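Search this site
Enter keyword Go
PRESS RELEASE
For immediate use

LOST KEYS AMNESTY COMES TO PLULBRIDGE

Plulbridge households asked to empty the odds-and-ends drawer this January. Keys, key rings, fobs, tags. All welcome.

Local repair and reuse group Urkik is running a month-long keys amnesty from its ground floor room at Tiedemann House. Bring in the bunch you can't identify, the spare rings, the locker key from a job you left years ago. Urkik will sort the lot on the table, pass usable rings and tags on to people who need them, and send the rest for metal recycling.

Last year's trial, a much smaller affair, brought in 93 bunches in nine days. Organisers want 200 this time.

"Everyone has a bunch like this," said Sewwandi Khondokar, who started the amnesty. "Two keys you use and a great lump of rings and tags you don't. Half the weight in your coat pocket is stuff you stopped noticing."

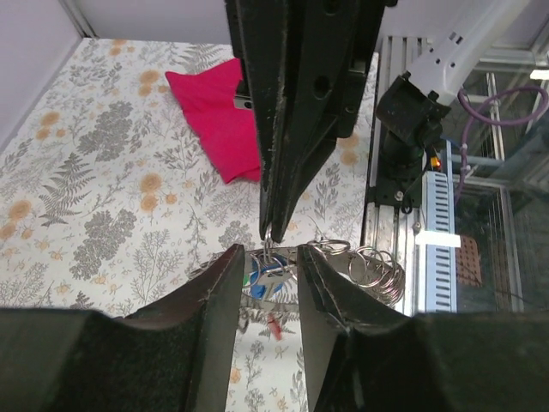

Sorting is simple but fiddly. Rings get opened and slid apart, tags put to one side by colour, charms and trinkets checked in case somebody wants them back. Anything with a name or number on it is held for 40 days behind the desk, then the tag is destroyed. Keys are never matched to addresses and no adresses are kept.

Colour tags are the most asked-for item, says the group. Blue and green go first. Mireille Gilbert, who runs the Nimitz Road allotments, collected a tub of them after the trial and now uses them for shed and gate keys.

"We had string and masking tape before," she said. "Horrible. Came off in the rain."

Visitors can also stay and sort their own. Tables have been given cloths for the month, partly to stop small bits skating off onto the floor and partly to make the place look less like a workshop. Cloths came from Mahsa Shirazi's linen cupboard. Ferns and little peachy-orange blossoms on cream for one of them, much admired so far, and yes she would like it back.

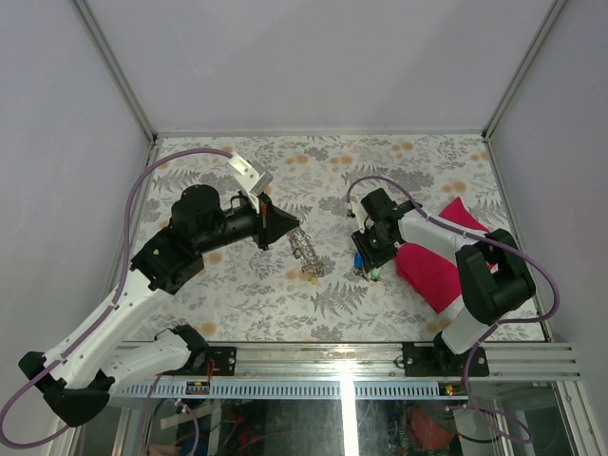 Fern-print cloth on the table, with crumpled clear plastic resting or hanging at the middle.

Clear plastic bags are fine to bring things in, but please take them home again afterwards. Envelopes and old tins also fine. No padlocks without keys please, no car key fobs with batteries still in, and no bicycle locks, the recycler won't take them.

A short evening session on tidying a key bunch will be led by Iker Segura at 6.30pm in the second week. Free, no booking, tea provided. Bring your own keys and be ready to part with some of them. Bonifacio Benítez will be on hand with split ring pliers for anyone whose nails aren't up to it.

Drop-off hours 10am to 4pm throughout January. Side door, ring the bell, it is loud. Step-free entrance at the back via the car park.

Unclaimed trinkets will go on a board in the hallway at the end of the month so people can have a look before there passed on.

ENDS

Notes to editors
Urkik is a not-for-profit repair and reuse group based in Plulbridge.
Interviews with Sewwandi Khondokar or Iker Segura on request, mornings best.
Larger versions of both pictures available from the Tiedemann House office.

Search results: 0
Clear search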